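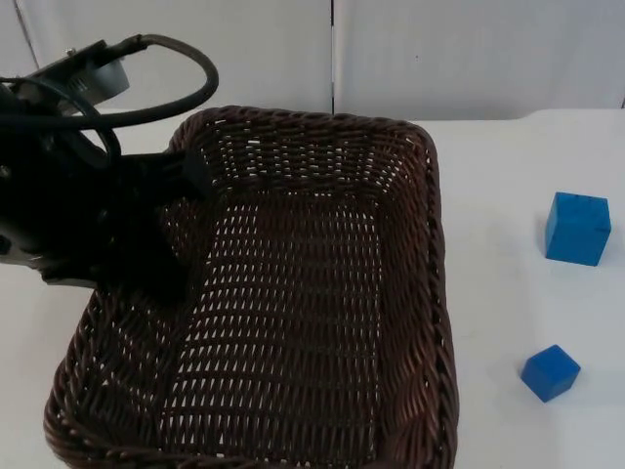
The dark brown wicker basket, with its braided rim and openwork floor.

Baskets and blocks: your questions answered

We get a lot of lovely messages about the wicker baskets and coloured blocks from our Mededeck play range, so we've gathered the questions that come up most often.

Is the basket sturdy enough for everyday tidying up?
Yes, very much so. The rim is thick and braided, which gives small hands something comfortable to hold, and the sides are kept fairly shallow so that children can see what they've already put away. We wouldn't want anyone standing in it, mind you!

Will little bits fall through the weave?
Blocks won't, but crumbs, sand and the odd bead certainly will. We rather like this, as a quick shake over the bin does most of the cleaning for you. If you keep very small things in yours, the Trotard cotton liner fits nicely and can go in a warm wash.
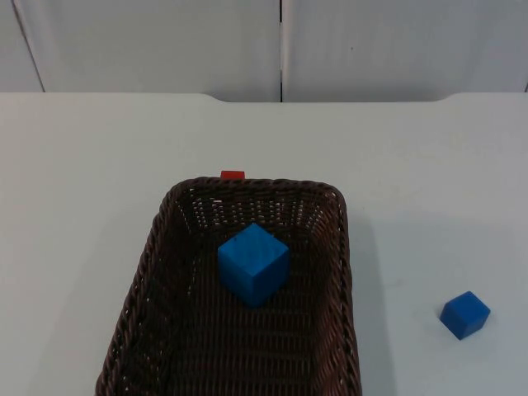
Do I need a lot of blocks to get started?
Not at all. A full set has 28, but you'll get a good long spell of play out of two or three - one red and a couple of blues is plenty for a first go at putting things in and taking them out again. Bring out the rest when your child starts asking for more, and keep the spares in a cupboard until then.

Are the blocks all one size?
No, they come in different sizes, and we do get asked whether this is a mistake. It's quite deliberate. Sorting big from small is a separate game from sorting by colour, and plenty of children take to one long before the other.

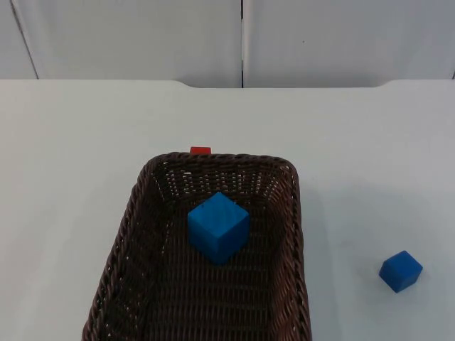
You can make it a little harder by asking for "the big blue one in the basket, please" and leaving the small one out on the table. Try "behind" and "next to" as well, once "in" is going well.

How do I clean the wicker?
A soft dry brush is best, or a barely damp cloth for sticky patches. Let it dry in the open air, well away from radiators.

Can I order a spare basket on its own?
You can - ask for item 3852 at our Kista shop or when you write to us. Spare baskets usually go out within 9 days.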